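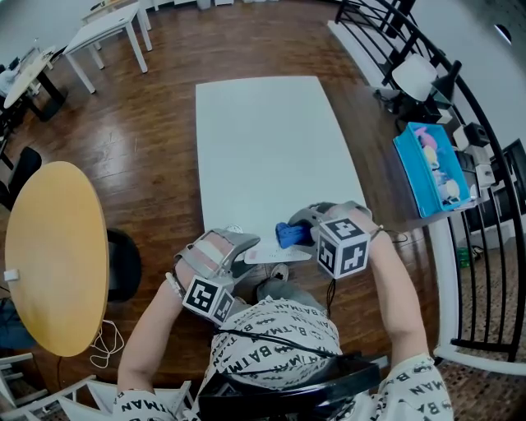 흰 상판은 얼룩이 눈에 띄어서 꺼려진다는 댓글이 지난 글에 달렸다. 닦는 횟수가 늘어나는 것은 맞다. 다만 작은 부품이나 종이를 올려놓고 작업할 때는 어두운 상판보다 식별이 빠르다.

제품은 Dikura 직사각 테이블 화이트. 11월에 구입했고 배송비 3,000원 별도. 사용 기간은 16일이다.

상판: 평탄도 양호. 자를 대고 확인했을 때 중앙부 처짐 없음. 표면 반사가 있는 편이라 스탠드를 정면에 두면 눈이 피로하다. 측면 배치를 권장한다.

흔들림: 양팔을 앞으로 뻗어 체중을 실으면 좌우로 약간 움직인다. 조립 나사를 다시 조인 뒤 줄었으나 없어지지는 않았다. 마룻바닥에서는 다리 밑에 펠트를 붙이는 편이 낫다.

오염: 유성펜 자국은 알코올로 제거됨. 커피는 한 시간 방치 후 물티슈로 지워졌다. 연필 가루는 번지므로 마른 천으로 먼저 털어낼 것.

배선: 케이블 홀이 없다. 선이 상판 위를 지나가게 되고 팔에 자주 걸린다. 이번 사용에서 가장 큰 감점 요인.

비교: 이전에 쓰던 Wukix 원형 테이블은 모서리가 없어 통행은 편했지만 벽에 붙이면 뒤쪽 공간이 남았다. 면적 활용은 Dikura가 우세하다.

앉아서 하는 수작업용으로는 적합. 모니터 암을 물릴 용도라면 다른 제품을 볼 것.

2019년 12월 13일 작성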